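The simulator ran on the old tower under the bench, and by 4 in the afternoon it had warmed the whole garage. I was building an arm to open doors for my mother's hallway. The real one lay in parts on a towel. The one on the screen had 671 tries behind it.

Stiron sold me the motors. The door models came in a free pack called Sestine, and I had loaded two of them, one with a black knob and one with a silver lever.

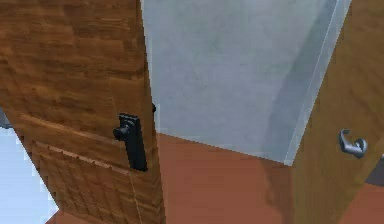
I changed the grip force and started another batch of 600. Then I went back to the towel and filed the bracket for the wrist, because the holes were a hair too close together. The file was my father's. It had lost its handle years ago and he had wrapped the end in tape.

My mother called from the kitchen to ask if it was done.

"Which part?" I said.

"Any part."

I told her the bracket was nearly done. She came out with a plate of toast, looked at the screen for a while, and said the knob would be harder. Her own hands had told her that.

I set the plate on the tower, where it would stay warm, and kept filing.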